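Vomley Community Hall: kitchen and store room walk-through
Checked by Jeptoo Ogola, 16th March. Comments are mine unless marked.

Last visit was in February. I was told everything on that list had been fixed. I have heard that before.

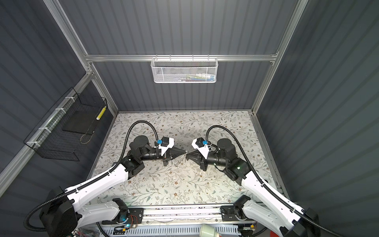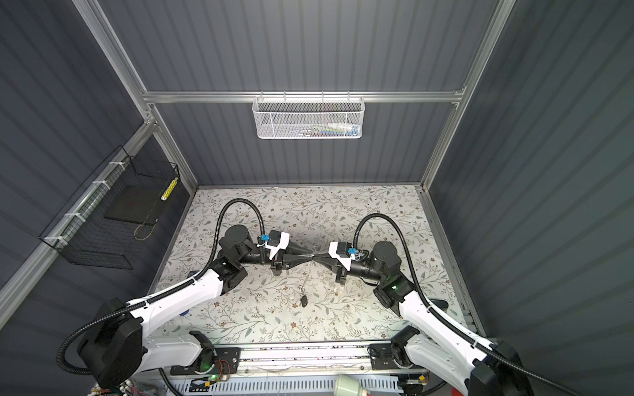
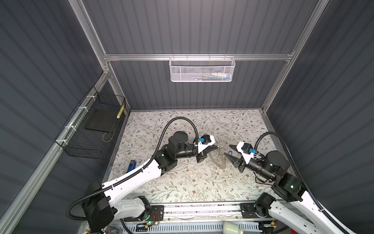
How often should the fire extinguishers be looked at?
Once a month by whoever holds the keys, and once a year by a licensed service company. The monthly look means reading the gauge and signing the tag.

1. Extinguisher by stove. Gauge in the green. Tag signed for every month in the same pen, same slant. I'd like to know who signs.
PASS, with doubts

2. Exit door, rear. Opens, if you lean on it. "It sticks when it rains," per Ynyr Rowlands. It was dry today.
FAIL

3. Exit signs. Both lit. Test button on the second one does nothing I could see.
RECHECK

4. Hallway width. Measured 33 inches at the stacked chairs. Supposed to be clear.
FAIL

5. Posted occupancy. Sign says 250. The permit in the office says 67 for this room. Somebody hung the wrong sign.
FAIL

6. Electrical panel. Labeled, door closes. Breaker 8 is marked "misc." Misc. what?
RECHECK

7. First aid kit. Stocked. Burn gel is in date.
PASS

8. Hot water at hand sink. Hậu Phùng says the heater was replaced. No invoice in the folder.
PASS on temperature, paperwork missing

9. Smoke alarms. All sounded when tested.
PASS

Send the invoice and the corrected sign to Jyoti Rana. Items 2 and 4 need to be done before the next rental, and I will be bringing my own tape measure.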